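Lovville Home Help > Surfaces and Finishes

White haze on an oiled wood tabletop after cleaning

Posted by sterk_tenant

I have a light wooden tabletop, 70 inches long, finished with Pyo hard oil. It was last oiled in January. For cleaning I have been using Jimum all-purpose spray at the strength printed on the bottle, wiped off with a cotton cloth. In the past month a dull white haze has shown up over most of the surface. It is worst where I wipe most often. If I drag a fingernail through it, I get a thin clear line and a bit of gray wax under the nail.

Things I have tried: plain warm water (haze goes away while wet, comes back in an hour), a second rinse, and a dry microfiber cloth. No change. Tap water here in Sterkmont is hard; the city report gives 143 ppm. Do I need to sand and start over?

3 replies

Posted by grainline_92

Don't sand yet. Haze that scrapes off with a fingernail is a deposit on top of the finish. Damaged oil does not come off as wax. What you have is most likely soap residue combined with minerals from the tap water -- the same stuff that makes a ring in a bathtub.

Test a small spot first. Mix one part white vinegar to ten parts distilled water, dampen a cloth, wipe a patch the size of your hand, then wipe again with distilled water only and dry it right away. Let it sit overnight. If the patch is clear in the morning, do the rest of the top in sections. Don't let the vinegar mix stand on the wood for more than a minute; it will start to dull the oil.

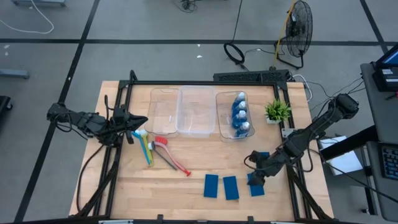 Can the same brush be used for the spray cleaner and for the oil?

Keep them separate. Oil stays in the bristles after washing and will smear across the wood the next time the brush is used with a water-based cleaner, and leftover cleaner in a brush keeps fresh oil from curing evenly. Mark the handles.

After the haze is gone, check the finish with a few drops of water. If they bead for five minutes, leave it alone. If they soak in and darken the wood, it needs one thin coat of oil. Rub it in with the grain, wait 15 minutes, and wipe off everything that has not been absorbed. Lay the used rags flat outdoors to dry before they go in the trash. Oily rags in a pile can catch fire without a spark.

Posted by mopbucket1917

had this on my desk, switched brands and it stopped. wouldn't bother with vinegar

Posted by drawknife

The first reply is right on the cause, with one addition. Check whether the spray lists a wax or a "shine" additive. Those build up no matter how soft the water is, and vinegar won't remove them. Mineral spirits on a cloth will. Open a window, try it under the edge first, and expect to re-oil afterward -- the solvent takes some of the uncured oil with it.

For regular cleaning, a damp cloth and a few drops of dish soap in a quart of distilled water is enough for an oiled top. Wipe twice, the second time with clean water, and dry with the grain.

Thread viewed 1,917 times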